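Good practice at the bench: our cell in Gondville

We've spent the season rewriting our house rules for arm work, and we love how they're turning out! Ximeng Zheng drafted the first 10 in November, and we've argued happily over every line.

Rule 2 is my favourite: anyone can call a stop, any time, and the whole crew thanks them for it (the newest person included).

The speed rule is next. We keep to 200 mm a second while somebody's within reach – slow, sure, but great for learning. 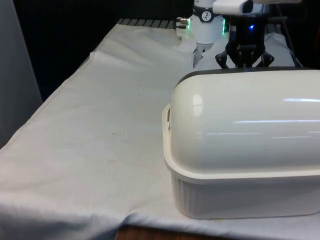 After that comes the logbook, with a line for every change of grip settings, signed and dated. Almost 90 pages filled already!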